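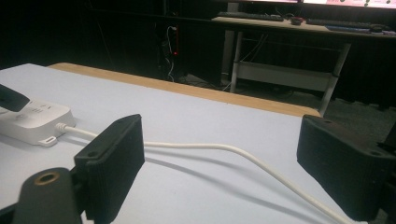

The Second Life of the Kitchen Table

Elfriede Holzer bought her kitchen table the year she moved to Skerkbridge, and she has eaten, sewn and paid bills at it ever since. Last January she took it to be repaired for the third time. The top had gone dull near the window and one leg had worked itself free of the rail.

"I was told a new one would be cheaper," she says. "I didn't ask for a price on a new one."

Her repairman was Meinrad Hollenstein, who runs a shop called Pichler on the street behind the old dairy. The name belonged to the previous owner and he never changed the sign. He takes in 126 tables in a normal year, most of them from kitchens, and he says the same few faults come through the door again and again. Joints dry out. Edges get knocked by chairs. Pale finishes turn yellow where the sun reaches them, and people notice only when they move the fruit bowl.

Edges take up most of his time. A top that meets its edge cleanly will keep water out for decades, but once a gap opens, a wet cloth is enough to do damage. Hollenstein cleans out the old glue with a narrow scraper, clamps the strip back down and leaves it overnight. He does not fill gaps with putty. Customers sometimes ask him to, and he sends them elsewhere.

Tables used to be made with this kind of work in mind. Vinzenz Koller, who teaches furniture history at an evening college, has measured kitchen tables in farmhouses all over the district. Older ones were pegged, he says, so a leg could be knocked out and replaced in an afternoon. Later ones were glued and screwed from below, and many of the screws are now hidden under paint.

Size has changed too. The farmhouse tables seated 12. Koller's own table, in a two-room apartment, seats 3 if one of them doesn't mind the radiator.

Tatsuya Noguchi designs tables for Eker, a small maker that sells mainly to people in apartments. His newest model has a top that lifts off with four bolts. It took him two winters to get the bolts where a knee would not find them. The company has sold 3000 of them, and replacement tops go out by ordinary freight.

Holzer's table came back after nine days. Hollenstein had tightened the leg and left the top alone, apart from a light sanding at the window end. She had him keep the burn mark from a preserving pan, near the middle, and she puts the bread board over it when her sister visits.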